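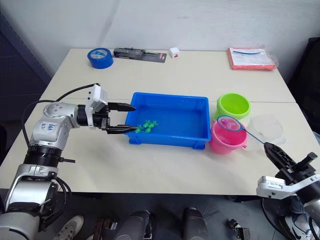 One arm by the tray, the other holding the net over the pink bucket.

How does a robot go fishing?

By Mafalda Bastos
Reading time: 3 minutes

Have you ever tried to scoop a toy fish out of the bath with a little net? You probably did it without thinking. Your eyes found the fish, your hand tipped the net, and up it came (with half the bath dripping down your arm, if you're anything like me).

I get to try the same game with robot arms, and I can tell you it's a lot harder for them! We call our fishing robot Feltus. It has two arms, and each one ends in a gripper, which is the robot word for a hand. These grippers have two fingers each. No thumb, no pinky, no palm.

Try it yourself. Hold out your pointer finger and your thumb and tuck the rest away. Now pick up a pencil. Easy. Now pick up a spoon and stir something with it. Hmm! The spoon wants to twist around, doesn't it? A net handle does that too. It's thin and round, so if the gripper squeezes in the wrong spot, the net can swing sideways and drop its catch.

My friend Nerys Ifans and I wanted to know which way of holding the net works best, so on Wednesday we tried two. First we had the gripper hold the very end of the handle. Then we moved it closer to the hoop. Each way got 20 tries. Holding the end gave the net a longer reach, but it wobbled more. Holding it near the hoop was steadier, only then the gripper got awfully close to the water, and robots like ours are not big fans of baths.

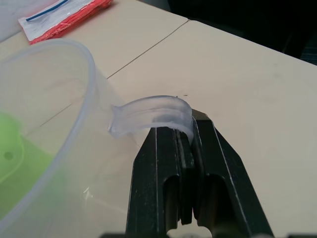
A gripper's-eye view: two black fingers and a curved piece of clear plastic.

Then there's the question of eyes. A robot can have a camera anywhere you want to put one, even on its wrist! Imagine having an eye just above your hand. You'd see your fingertips really well, scratches and all, but you might have no idea what was going on across the room.

A head camera is the other way around. It sees the whole table at once, which is great for finding things, but the fingers can hide the very bit you need to look at. So we compared them. With only the head camera, Feltus found the fish quickly and then often missed by a whisker. With only the wrist camera it was good up close and lost when it was far away. Using both was the best by a long way – it took us 30 more tries to be sure, and a lot of crackers.

See-through things are tricky for cameras too. You know how birds sometimes bump into windows? A clear tub on a white table can be nearly as sneaky, because the camera mostly sees whatever is behind it.

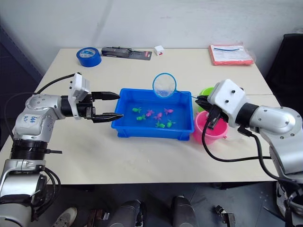 Water has its own tricks. It bends light, so a fish under the surface looks as if it's in a slightly different place from where it really is. Drop a coin in a bowl of water and look at it from the side, then from right above. It seems to move! And toy fish drift. If the net comes down fast, it makes a wave and the wave pushes the fish away, so we teach Feltus to go in slowly at a slant and slide underneath.

Next I want to try soft rubber fingertips and see if they stop the handle from twisting. Nerys says the net will still wobble. We have a cookie riding on it.

Comments (3)

Mal-soon Gil: My class did the coin trick at lunch and now everyone wants a bigger bowl. Can the robot use two nets?

Mafalda Bastos: One in each hand would be fun! We haven't tried it yet.

Bernadette Hennessy: My son ate his whole dinner with two fingers after reading this. Thanks, I think.

More to read
Why do robots have elbows?
Feltus learns to fold a sock
What does a camera see in the dark?
Make a gripper from cardboard and string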